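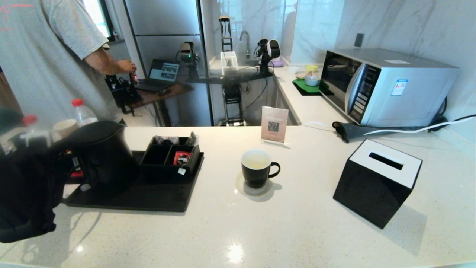
# Trullska Joint Care Kit: a review after six months on the kitchen cell

I bought the Trullska kit in December, on the grounds that our two-armed robot had started missing mug handles and I was tired of blaming the software. Six months and change later I'm on my second tube of grease, and I like this thing enough to write it up properly.

Our cell is called Fontana. It's a kitchen cell, so the robot stands on its frame between the counters and spends its days picking up mugs, reaching for tissue boxes and generally being asked to behave like a polite house guest. The arms are Firent. They're good arms! But a kitchen is a mean place for a robot: steam, sugar, crumbs, people brushing past the base with a bag on their shoulder. The Firent manual has a maintenance chapter that reads as if the arm lived inside a glass case.

## What you get

The kit comes in a soft roll with a strap. Inside:

- a preset torque driver with bits for the wrist and elbow covers
- feeler gauges on a ring
- a tube of joint grease with a needle tip
- a dial indicator on a small magnetic base
- brushes, swabs and a bag of lint-free wipes
- a bundle of cable wraps
- a laminated card with the whole inspection order on it

I ordered mine through Grelard, part number 3094, and it arrived well packed with everything in its pocket. They also sell refills for the grease and wipes separately, so you don't have to buy the roll again.

## The driver

Start here, because it's the reason to buy the kit. It clicks cleanly at the set value and the handle is short enough to get at the wrist screws with the gripper still mounted. With my old driver I had to take the gripper off, which meant redoing the tool offset, which meant losing the afternoon. Now I park the arm with the wrist up, kill power at the base, pull the cover and I'm in.

The bits fit snugly. I've stripped one screw in all this time and that was me, in a hurry, with the bit half seated.

## The dial indicator

I expected a toy and got a proper little instrument. I clamp the magnet to the steel part of the frame, bring the tip up against the side of the wrist, and push gently by hand in both directions. Any play shows up right away. The first time I did this, the left arm was fine and the right one was visibly loose at the wrist. Two screws had backed off. I tightened them, ran the calibration again, and the missed handles went away that same evening.

Black mugs on a pale counter are still our worst case when the ceiling light is on, by the way. Glossy stone throws the light straight back at the head camera and no amount of grease will help you with that. I mention it only so you don't tear down a healthy wrist looking for a lighting problem, as I have done — more than once.

## Cleaning and grease

The swabs are long and stiff and get right into the gap behind the gripper fingers. The wipes leave nothing behind on the camera covers. My routine is camera covers first while the wipe is clean, then finger pads, then the outside of the joints, and the wheeled base last with a wipe I'm about to throw out.

The grease is lovely stuff. It stays put, it doesn't smell, and the needle tip lets you lay down a bead where you want it. Check your own arm's manual before using it, of course. Several joints on the Firent are sealed and should be left alone, and the Trullska card is written for arms in general, so it has you looking for ports that may not exist. I crossed those steps out with a marker.

## The cable wraps

Small thing, big improvement. Our counter has power leads on it as well as the robot's own cabling nearby, and anything that hangs in a loop will sooner or later meet an elbow. The wraps are soft, reusable and grippy on the inside. I leave a hand's width of slack at each joint, then move the arm slowly through its full reach with a hand on the stop before I trust it.

Don't pull them tight. I did on the first go and the head cable complained the moment the robot looked left.

## How long it takes

My first full inspection ate a whole morning. These days it's 37 minutes for both arms, including the calibration run at the end, and I do the short version (wipe, wiggle, look at the cables) before anybody starts work at the laptop. The card is what got me there. It's in a sensible order, base to fingertips, and you never have to undo something you've just done up.

## Gripes

The magnet is strong and the base has sharp corners, so it scratched the paint on our frame the first day. A square of tape on the bottom fixed it.

The feeler gauges are fine but I hardly touch them. I'd happily swap them for a second brush.

The roll has no waterproofing at all. If your cell has a sink and a kettle in it, keep the roll somewhere else. Mine has a tea stain down one side now and the strap has gone crunchy.

And there's no log sheet. For a kit this thoughtful about everything else, I would have loved a little pad with a line per joint. I made my own: date, joint, play before, play after, what I tightened. Reading back through it is how I spotted that the right wrist loosens quicker than the left one. It does most of the mug work, so fair enough — I check it twice as often now.

## Would I buy it again?

Yes, and I already have, for the spare arm that lives on the desk. If your robot works in a clean lab and does one thing slowly, the driver alone will probably do you. For anything sharing a counter with hot drinks and lunch, get the full roll and add a spare bag of wipes to the order.

Updated 30 July 2025: the refill grease now ships with a longer needle. It reaches the elbow without taking the cover all the way off, and it fits the old tube too.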